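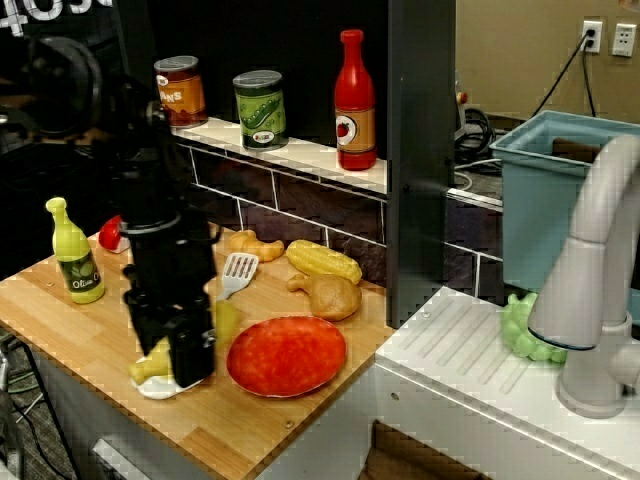

The march from Greneo to Zusico is the kind of story people want to be true. One January night during the Napoleonic wars, 160 militiamen are supposed to have climbed out of the valley, crossed the Gravateo pass in deep snow and come down on a French supply post before breakfast. The garrison gave up without firing a shot. There is a plaque in Zusico, a song, and a hiking trail with a little boot painted on the markers.

I have walked the trail. It runs 25 miles, and I did it in July with a good breakfast in me and a bus ticket home. I got to the bottom well after dark with one toenail the less. So I came to the written record in a doubtful mood, and the record did nothing to cheer me up.

Most of what is printed on the march goes back to a regimental history put out by the Price press long after everyone involved was dead. It names the commander, quotes his speech at the top of the pass, and even gives the color of his horse. It doesn't name a single source for any of this. Later writers copied it, then copied each other, and by the time the plaque went up the speech had grown a second paragraph.
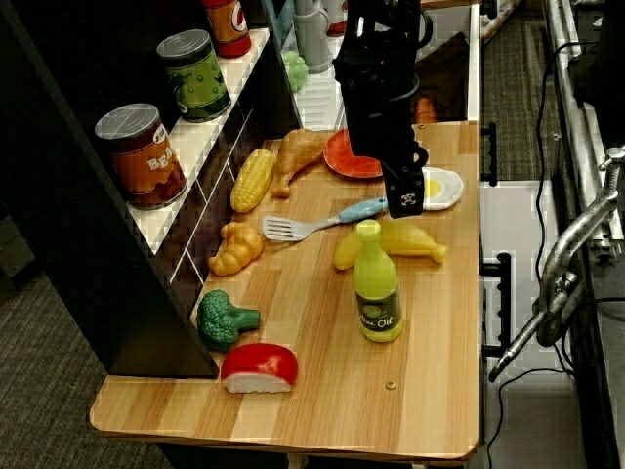
Did anyone who was there write about the march?

Two men did. A priest in Greneo kept a parish diary, and a French quartermaster sent a letter of complaint to his superiors. The diary says that "our men went up" and that some came home with frozen feet. It gives no number and never mentions a fight. The letter says the post at Zusico was given up over a shortage of flour, and the writer is very angry about the flour.

Wiesława Czarnecka, who has spent years in the valley archives and has read both documents more often than anybody, thinks the march happened in some form. "They went up. I have no trouble with that," she told me. "Getting down the other side by morning is where I start asking for paper." Her guess is that the men reached the pass, sat out the night in the shepherds' huts and arrived to find the French already packing.

I find even that generous. The huts on the pass show up in no land survey until a generation later. The frozen feet could have come from any winter patrol. And a supply officer who has just lost his post has every reason to blame the flour, so his letter can be read either way, and has been.

Fans of the march like to bring up the muster roll. It does exist, and it does carry the famous 160 names. It is also a pay list, drawn up in the spring, when the militia was trying to get money out of a government that paid by the head. Czarnecka found nearly 2 pages of entries written in the same hand and the same ink, several of them for men the priest had already buried.

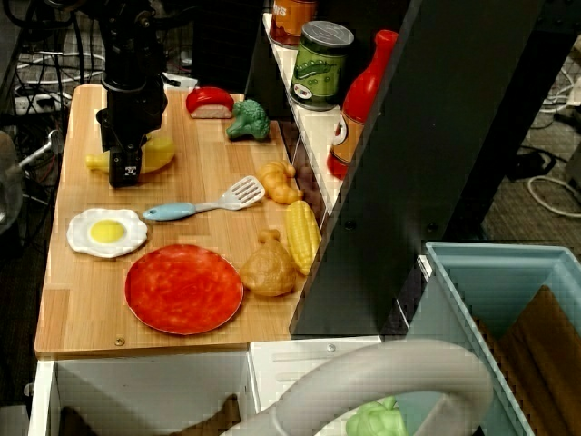

Why does Zusico still celebrate the march?

The town took it up when the trail opened, and the yearly walk now fills the hotels in the slow part of winter. Walkers start at the pass, by the way, and go downhill.

When I asked at the town museum whether the plaque might be reworded, I was shown a new edition of the song. The commander's horse is white in this one. In the Price history it was brown.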